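Fórum Bancada e Automação > Teleoperação > Ensinar a montar kits: placa primeiro ou solenoide primeiro?

Rinevby
22 de agosto de 2018
Bom dia a todos. Peço desculpa pelo meu português, ainda estou a aprender. Desde julho faço demonstrações por controle remoto com dois braços. A tarefa é levar peças das caixas amarelas para a bandeja do centro. Tenho 38 demonstrações guardadas e em 29 comecei pela placa. O meu colega prefere começar pelo solenoide.
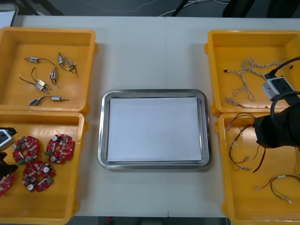
Bandeja ao centro, caixas dos dois lados.

A minha dúvida é se devo misturar as duas ordens no mesmo conjunto.

Bañuelos
Não misture. Quando eu fiz isso, o braço parava no meio do caminho, como se hesitasse. Escolha uma ordem e apague o resto.

Cleiton Pacheco
Discordo de apagar. Separa em duas pastas e treina cada uma — demonstração boa não se joga fora. E qual peça dá mais erro na hora de pegar?

Rinevby
O solenoide, sem dúvida. Os fios passam de uma peça para outra e eu, com o comando, demoro muito a decidir o ângulo. 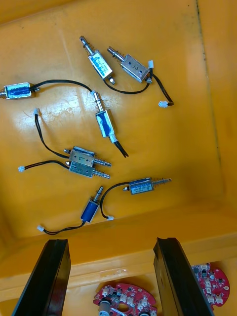 Solenoides vistos da garra. Alguns têm número escrito no corpo.

Eu tento fechar os dedos no corpo de metal. O colega fecha no fio e levanta devagar.

Bañuelos
Pelo fio nunca! A peça gira e cada demonstração fica diferente da outra.

Drukham
Nunca é muito forte. Eu pego pelo fio quando o corpo está encostado em outra peça, depois pouso e pego de novo pelo corpo. São dois movimentos, mas o robô aprende os dois. Para a placa, como você faz a aproximação?

Rinevby
Para a placa desço reto e largo sobre o papel branco, mais para o canto direito da bandeja. Antes de terminar, olho sempre pela câmera do punho.
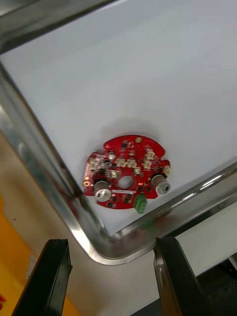
Resumo do que vou mudar

1. Duas pastas, uma para cada ordem, como disse o Cleiton.
2. Solenoide sempre pelo corpo. Se não for possível, faço como o Drukham.
3. Mais 6 demonstrações só da placa, com movimento mais lento.

Bañuelos
Continuo a achar que uma ordem só é melhor. Mas publique os resultados das duas.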